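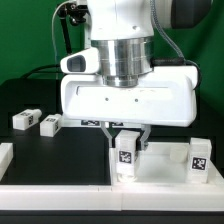
Bright green behind a white robot arm.

How to Paint One Really Green Wall

I love a green wall. Sage is nice, olive is nice, but I mean the loud kind, the green of a new tennis ball or a July lawn. I have painted five of them now, for myself and for friends, and I get excited every time the lid comes off!

What you need

One gallon of green in eggshell
One quart of gray-tinted primer for each 100 square feet or so you plan to cover (check the can, they vary)
A 9-inch roller frame and two covers with a medium nap
A 2 1/2-inch angled brush
Painter's tape, a drop cloth, a damp rag
Fine sandpaper and a little filler

Pick the green

Get sample pots, two or three of them, and paint each one on a big piece of poster board. Tape the boards up and leave them for a few days. Look at breakfast, look again at 4 p.m., then look with the lamps on. Greens move a lot between daylight and bulbs -- my first favorite went almost yellow after dark, and I was so glad I'd waited.

So-yul Na, who lent me her ladder for the last wall, swears by holding the board next to whatever will live in front of it. She's right. A gray couch and a brown couch will pull the same green in two different directions.

Prep

Fill the nail holes, let the filler dry, and sand until you can't feel the edges with your fingertips. Wipe the wall down with the damp rag, give it time to dry, then tape the ceiling line, the baseboard and both corners. Press the tape down with a putty knife or an old library card.

Prime it gray

Please don't skip the gray! Strong greens are often a bit see-through, and over white primer you can be on your fourth coat and still see roller marks. Ask the paint counter to tint the primer to a middle gray. It looks gloomy for an afternoon and then the green goes over it like a dream.

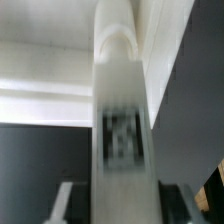 White, with more white on the wall to the left.

Leave the other walls white if you can. A plain bright white next to a strong green looks crisp, and it bounces daylight back across the room. You will get a faint green tint on the white close to the corner. I like it. If you don't, a slightly warm white calms it down.

Roll the color

Cut in with the brush first, a strip two or three inches wide, and only as far as you can roll before it dries. Load the roller well, start a foot from the corner, and work in sections from ceiling to floor. Keep a wet edge, finish each section with light strokes all going the same way, and then leave it alone. Going back over half-dry paint is how you get those shiny stripes.

Wait as long as the can tells you to (longer if it's humid) and do the second coat. My last wall took two coats and one tiny touch-up by the light switch.

Pull the tape

Take it off while the second coat is still a little soft, pulling slowly back on itself at an angle. If it starts to lift the paint, run a sharp blade along the line first.

Pour what's left into a small jar, write the color name and the room on the lid, and keep it somewhere that won't freeze. Mine are lined up on a basement shelf, five greens so far.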